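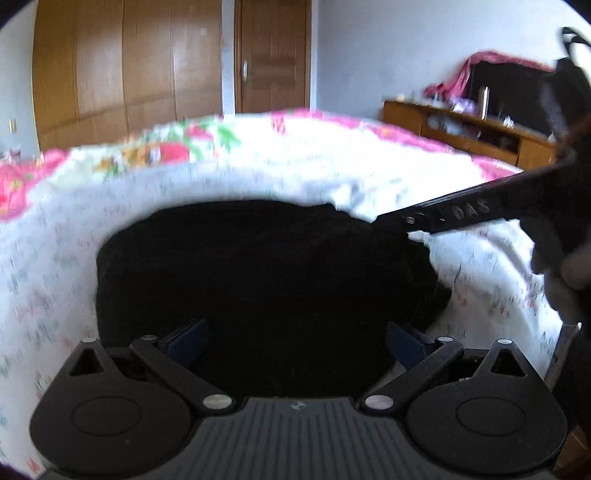

A hand-held gripper with its fingers on a bunched black cloth, and a second gripper coming in from the right.

Finding the moment the hand changes its mind: a talk with Gyula Pap of Winitier

When I finally got Gyula Pap on the phone he was eating a late lunch, and he asked if I minded, and I said of course not, and so the first several minutes of my recording are mostly soup. I mention it only because he talked the whole way through it. Gyula writes software at Winitier, a small robotics company in Bomura, and he is one of those people who will start answering your question before you've found the end of it, then circle back later to see if he answered the right one.

He looks after two pieces of code there. One is called Pastor, and it takes recordings made with hand-held grippers and turns them into something a robot arm can be trained on. The other, Pivgate, is much smaller and sits inside Pastor, and it was Pivgate I'd called to ask about, although we took the long way to get there.

"People think the hard part is the learning," he said. "And the learning is hard, I don't want to insult my colleagues! But a person picks up a piece of clothing, and you have video from the gripper, and you have how wide the fingers are, and you want to know where the gripper was in the room the whole time. That is already a big question. If you get it wrong by a little, the robot learns to grab the air beside the shirt."

I asked him why clothes, and he laughed, because everyone asks him that. Clothes on a bed, he told me, are about the rudest thing you can hand to a tracking system. The tracker likes corners and hard edges that stay where they were. A wardrobe is lovely, a door is lovely. Then somebody leans in, the camera drops close to the bedding, and all the lovely things slide off to the edges of the view while the middle fills up with something soft that moves whenever you touch it.

"A printed blanket is a funny case," he said. "You would say, good, it has little flowers, many points to follow. Yes, and then the person pulls, and all your little flowers go for a walk. The tracker thinks the room has moved. It is very confident about it, too."

His fix for this, the one he's proudest of, is plain when he explains it. Pastor keeps a running opinion about which parts of the view have been behaving like furniture and which have been behaving like laundry, and it listens less to the laundry. When the person is moving quickly and the pattern smears, it leans on the motion sensor for a moment and waits for a clearer look. The earlier version trusted every point the same, and he described its output to me as "a very nervous bee."

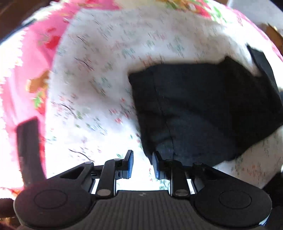
The fingers are a separate matter, and here we got to Pivgate at last. A recording of somebody tidying clothes is one long ribbon of movement, and the people training the robot would like it cut into sensible pieces: reaching, closing, lifting, letting go. You could cut it every time the fingers open or shut, and that's how Winitier did it for a good while. The trouble is that people fidget. They pinch a bit of fabric, don't like it, loosen, slide over and pinch again, and an automatic cutter chops that into a heap of crumbs.

"I watched myself do it," Gyula said. "I thought I was picking up one sock. On the graph I was picking up the sock like a piano lesson."

So Pivgate looks for what he calls a pivot, the moment the hand has committed to something different. It considers the finger width along with the speed and direction of the gripper, and it won't allow a cut until a few of those agree. Small regrips get folded into the larger movement around them, and they keep a tag, so anyone who wants to study them can pull them back out. The first version ran to 1,455 lines, and he has been trying to make it shorter ever since (I got the impression this is his idea of a hobby).

I wondered how anyone could tell whether a cut was right, when even the person holding the gripper might not agree. He liked that question and put his spoon down for it. They had eight people mark the same batch of recordings by hand last November, all sitting apart, and the disagreements told him more than the agreements did. Nearly everyone put the start of a lift in the same place. The end of a release was all over the map. Some waited for the fingers to be fully open, others marked it the instant the cloth looked free, and one man held out for the hand to be on its way somewhere else.

"He had a good argument, this man. I still think about it," Gyula said. In the end Pivgate reports a release as a short span with a beginning and an end, and whoever is training picks the side they prefer. On the lifts, its cuts now fall inside the human marks 95 percent of the time. He wouldn't give me a figure for releases, and he was quite cheerful about not giving it.

Two grippers make all of it harder, naturally. Each one has its own view and its own clock, and the clocks drift. Pastor lines them up at the start, then checks again whenever one gripper can see the other, which he'd first treated as a nuisance (a big dark shape blocking the view!) and now treats as a gift. If the left camera can see the right gripper, you have a fresh measurement of where they are relative to each other, and for handing cloth from one to the other that relation matters more than where either of them is in the room.

We drifted a while after that. He wanted to tell me about the replay window, where you can drag a slider through a recording and watch the tracked path draw itself beside the video, and how long he spent making the slider feel right under the mouse. His team uses it every morning. He says a tool people enjoy opening gets its bugs reported, and the ones they dread sit there broken for months, and having once looked after a scheduling program that everybody dreaded, I believed him.

Next on his list is cloth that stays hidden under other cloth, where the fingers close on something and the camera can't tell which layer they got. Pastor has no answer for it yet. He has been trying a version that simply writes "unsure" in the log and moves on, and the training people are still deciding what they want to do with those stretches. He promised to call me once they'd settled it, and then he went to see if there was any soup left.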